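Visit report: open day of the student robotics course, Cernby

On 14th December our school club went to Cernby to see the open day of the robotics course at the Lenirus technical college. We were a small group of pupils and two teachers. The bus from Hovora takes almost two hours, so we arrived when the first talk had already started.

The entrance hall

In the hall the first-year students had their posters and small wheeled robots. Visitors could drive one of them through a maze made of cardboard. Our pupils liked this very much and it was difficult to bring them to the next station. One team explained how they prepare for a competition in Lyons next September. They told us that their budget is 900 euros and that most of it goes for motors and batteries.

The programming room

On the first floor we could try a simple exercise with blocks on the screen. You put the commands in order, press start, and a drawing arm makes a figure on paper. Our star had only 4 points at the first try – the teacher of the course said this happens every year. I would have liked more time here, but the groups changed every twenty minutes.

The two-arm project

For me the most interesting part was the final-year project in the laboratory. The students work with two robot arms at one table, and the task is sorting and moving objects between baskets. It sounds easy. A student told us that they have recorded up to 2000 attempts with different objects, and soft or round things are still the hardest. She also explained that the arms must agree who goes first, or they will meet in the middle.

They use ordinary things and toys for the exercises. In the yellow basket there were a purple foam cube, a toy carrot and what looked to me like a toy croissant, and the brown basket had only a roll of packing tape. The grippers have two fingers each, and our pupils wanted to know how strong they can press. The answer was that it can be set in the program.
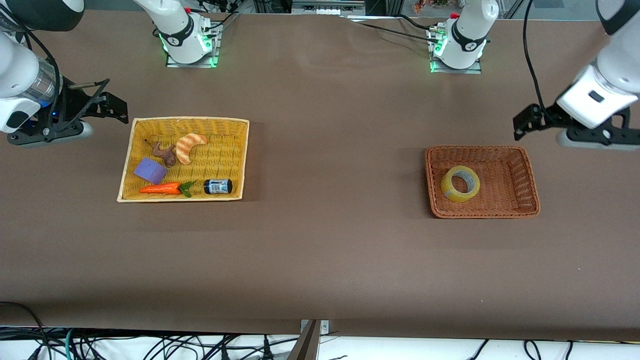 Practical information

The open day is free, but groups must register by e-mail. The canteen is open for visitors and the soup was good. Parking behind the building is for 200 cars and it was full before noon, so I recommend the bus. The laboratory is on the second floor and there is an elevator next to the library. Next time we will ask for a longer visit in the programming room. Pupils who want to join the spring workshop can take the form from me until the end of the month.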